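4. Clearing the Table: Can Arms Tidy Up Yet?

Picking up litter is a chore most people do without thinking, and it is a wonderful test for a machine. In the Vorncombe trials we asked a two-arm station to clear small waste from a tabletop into a bin, over 1535 attempts.

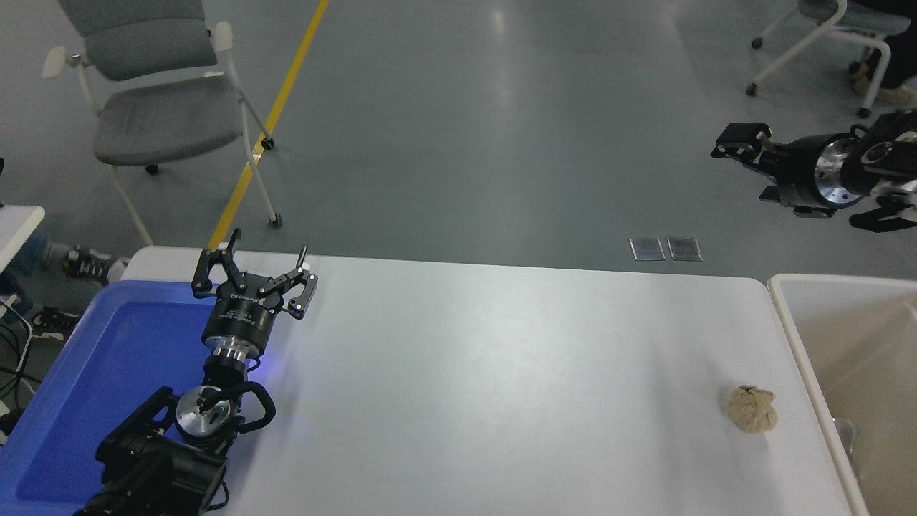 4.1 Setup and task

Figure 3. Tabletop with a crumpled ball of beige paper, a white bin at the right and a blue tray at the left. Both arms carry black grippers.

Crumpled paper is a lovely problem. Every ball has its own folds, so a grasp that suits one may slip on the next. The Horken policy was trained on 700 demonstrations recorded in April, with no model of the paper's shape. Thin plastic is harder still – it bends away from the fingers and is difficult to see against a pale surface.

4.2 Where attempts failed

We logged 205 failures and sorted them by 2 causes, missed grasps and early releases. Missed grasps were far more common, and many were followed by a second try that we did not count as a success. We find this very encouraging! Paper pickup is close to ready for a supervised shop floor. Homes, with their rugs and clutter, remain open, and Section 5 takes up that question.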